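Why Does Bread Rise?
Tevulwood Children's Learning Pages

Bread dough starts out small and heavy. After it has rested in a warm place, it can grow to twice its size. The change is caused by yeast, a living thing so tiny that a single cell can be seen only with a microscope.

Yeast feeds on sugars that come from the flour. As it feeds, it gives off a gas called carbon dioxide. The gas collects in small bubbles all through the dough.

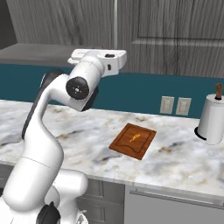 Flour also contains proteins. When flour and water are mixed and kneaded, these proteins join to form gluten, a stretchy material that traps the gas. The bubbles push outward and the dough swells.

Yeast works well at 82 degrees Fahrenheit. In a refrigerator it works very slowly, and in a hot oven it dies. By that time the bread has begun to set, and the holes remain in the finished loaf.

Words to know
Knead: to press and fold dough with the hands.
Gluten: the stretchy material in dough.

Text by Noémie Hoarau. Reviewed 17th May.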